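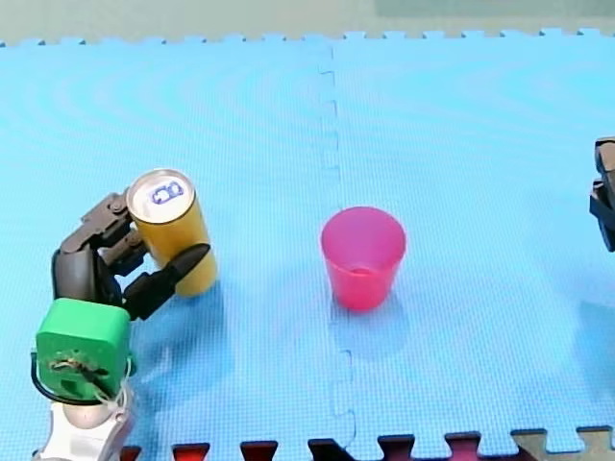

Tips & Guides > Workshop > Teaching by Remote Control

Advice for operators recording pick, place and pouring tasks

The following recommendations are issued by the Lozano workshop to members who book the two-arm bench. They apply to sessions run by remote control and, where noted, to sessions in which the arm is moved by hand.

Preparing the surface

Interlocking foam tiles make a suitable work surface. They soften the landing of a dropped object and keep light items from sliding. Press every seam flat before the session begins. A raised tab will tip a plastic cup, and the recording must then be discarded.

Tie back loose cables at the wrist and move both arms through their full reach once, slowly.

Choosing objects

Begin with empty containers. An aluminum can is a good first object for a multi-fingered gripper, provided the operator closes the fingers in stages. Thin plastic tumblers come next. Members practicing a pour should use dry rice until they have completed 40 clean recordings, and only then move to water. Towels are kept in the Presta cabinet.

Gripping

Approach from the side and bring the thumb into contact last. Taller containers should be held above the midpoint when they are to be tilted – a low grip leaves the rim swinging wide of the cup. If the wall of a can begins to buckle, open the hand fully and start again. Corrections made halfway through a grip are copied by the arm along with everything else.

Using the second arm

Park the second arm at the side of the mat until it is needed. Gunvor Midtbø, who supervises the bench, asks that operators count to 5 before bringing it in, so that the two movements can be separated later.

Guiding by hand

Hold the arm at the wrist housing and never by the fingers. Keep sleeves and hands out of the camera view where possible. Hand-guided recordings are stored in the Fluder folder, apart from the remote ones.

Length of session

Sessions are limited to around 6 recordings between rests. Questions may be addressed to Deividas Grigaitė at the bench on Thursday.

Filed under: Workshop, Remote Handling
128 shares | 5 comments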